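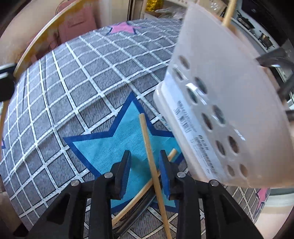 Attachment 1: star rug, with the white container and the wooden sticks

Ticket subject: Skidari star rug creeps across the floor, plus label glue on container
Submitted by: Hongmei Su, Kolville
Opened: 28th January
Status: Solved (see last entry)

Original message

Hi Paltano support! I have two things in one ticket, I hope that's okay. Your form only lets me pick one product, so I picked the rug.

The rug is the gray Skidari one with the white grid and the pink and light-blue stars, the largest size you had in the store. We love it, my daughter picked it out and she has a favorite star (the light-blue one, with the dark outline) that she insists on sitting on. The trouble is that it won't stay where I put it. I line up the short end with the wall in the morning and by dinner it has crept toward the door by the width of my hand, sometimes more. It also gets a long soft ripple across the middle, and anything we're building on the rug falls over when you step on the ripple. The floor under it is sealed wood, pretty smooth, no heating.

Second thing: the white plastic container with the holes, the see-through kind of white. We keep the wooden sticks in it. It's a great container, but the label with the barcode is on there like it's part of the plastic. I got a corner up with my fingernail and it left a gray sticky patch that now collects every bit of fluff off the rug. I gave up after that and most of the label is still on. How do I get it off without scratching?

Reply from Paltano support

Hello Hongmei, thanks for writing in. For the rug, could you tell us whether you have a pad underneath, whether the rug was stored folded or rolled, and which direction you vacuum? For the container, please don't use nail polish remover, as it can cloud the plastic. Warm cooking oil on a cloth, left on for ten minutes, usually loosens the glue.

My update 1

No pad. I didn't know I needed one, the card that came with it only talks about stains. It was folded, in a big plastic bag, and I left it in the bag for a couple of weeks while we painted. Vacuuming: I go back and forth like everybody, mostly toward the door because that's where my outlet is on the way out. Our vacuum is an 800 watt one and I run it on full. Does that matter??

I tried the oil. I did one corner first, because I was scared of making it worse, and it did come up, but in little paper crumbs. The paper part peels off and the glue stays behind. I'll do it again with more patience when I've got all the sticks out. They were still in there the first time and now two of them smell like sunflower oil.

Reply from Paltano support

Full power in one direction can definitely pull a light rug along the floor. Please try a lower setting and vacuum from the middle outward. For the fold, turn the rug face down overnight with something flat and heavy along the ripple, then turn it back.

My update 2

Okay, I've done all that. Here's how it went, in order:

Turned it down to 400 watts and started from the middle. Much less tugging, I could feel it right away. It takes longer to pick up crumbs though.

Face down overnight, with two storage boxes full of books on the ripple. In the morning the ripple was flatter but I could still find it with my foot. I did a second night with the boxes moved over a little, and that was the one that worked. I can't feel it now unless I go looking for it in socks.

Creeping: better, not fixed. I put a strip of painter's tape on the floor at the short end so I'd stop arguing with myself about how far it had gone. It was two fingers past the tape at the end of the first day. My husband says it's because our daughter takes a running start and slides onto her star, and yes, she does that, but I'm not going to be able to fix that part.

So I guess I do need a pad. You have two on the website, the Kong felt one and the Kong rubber mesh one, and the descriptions are almost the same. Which one is safe on sealed wood? I had a rubber mat in our old apartment that left a yellow waffle pattern on the floor and we lost part of the deposit over it.

Reply from Paltano support

For sealed wood we'd suggest the felt one with the grip backing. Trim it so it sits a little inside the rug on every side. Lift a corner once a month and let the floor air out.

My update 3

Got the felt pad from the Kolville store. The smallest one that would do was still too big, so I cut it with kitchen scissors (not recommended, my thumb hurt for a day, use a utility knife). I trimmed it a couple of inches in from the edge all around and I was worried it would show as a step, but it doesn't.

Four days in and the rug is still on the tape line! Even with the running starts. It's also softer to kneel on, which I didn't expect to care about, but I'm the one down there picking up sticks.

The label is off too. What worked in the end was emptying the container, oil on a cotton pad, taping the pad over the label and leaving it for an hour instead of ten minutes. Then I rolled the glue off with my thumb. After that dish soap, two rounds, because the oil feels like it's gone and then it isn't. No scratches.

One suggestion, could you put a line about the pad on the card that comes with the rug? I would have bought it the same day.

You can close this. If it starts wandering again when we open the windows in March I'll write back on the same ticket.

Closing note from Paltano support

Thanks, Hongmei. We've passed your suggestion about the card to the rug team. Marking as solved. Replying to this ticket will reopen it.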